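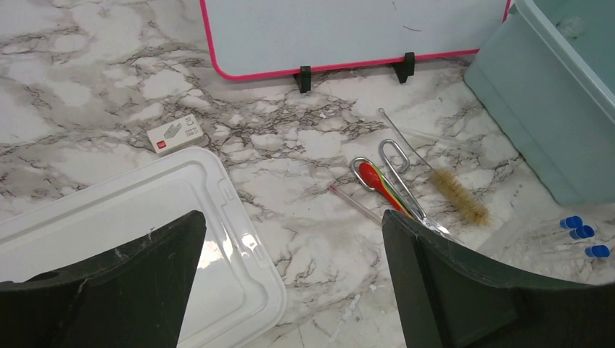 The marble-patterned top, mid-sort, with the pink-edged whiteboard up on its black stands.

August is my month for The Big Tabletop Clear-Out, and I've made a start! Everything from the Illanwood craft room came out in one go (brave, I know) and I've been sorting it into storage bins ever since. My rule is lids first. Find the lid, find the bin it fits, and only then let yourself near the tools, or you'll spend the whole morning fiddling with them like I did last year.

So-ying Lai asked if we still want the little whiteboard. Yes please! It's going by the door for the tea rota. If you've borrowed any tools, do pop them back by 9 one morning and I'll find them a home.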